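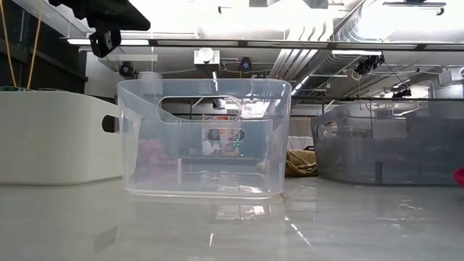 Ticket 102, Storage and supplies
Opened by: Tia Crabtree, Hulme craft room
Status: open, waiting on reply

Hello Jozef, and sorry in advance for the length of this one! I'm writing about the bins we ordered from Cluveta in November, the ones meant to get the art supplies off the windowsill and into some kind of order. They're good bins and I don't want to sound ungrateful. The trouble is finding anything. The clear one is fine, you can see right through the wall of it, and the smoky gray one at least shows you dark shapes so you can make a guess. The white one might as well be a suitcase. Everyone who comes in opens it first, has a rummage, and puts things back wherever they fit. I tried paper labels under the handle holes, but they curl up and come away within a couple of days.

Could we swap the white ones for clear, or is there a label that will stay put?

Reply from Jozef Van Loon
Hi Tia, no apology needed, I enjoyed reading it. The supplier won't take back bins that have been used, I'm afraid. Before you stick anything else on, wipe the front with warm water and a little dish soap, dry it well, and leave it for 2 hours. Then try the plastic labels from the Naltport box in the supply closet. Press hard on the corners. If that box is empty, Marjan has a fresh roll of 550.

Update from Tia
Thank you, that was kind. I washed the lot after lunch and put the new labels on lower down, well clear of the handles, where fingers won't keep catching them. They're holding so far, though the one that says "yarn and felt" went on crooked and I've decided to live with it. Please leave the ticket open until I've seen them through the after-school group.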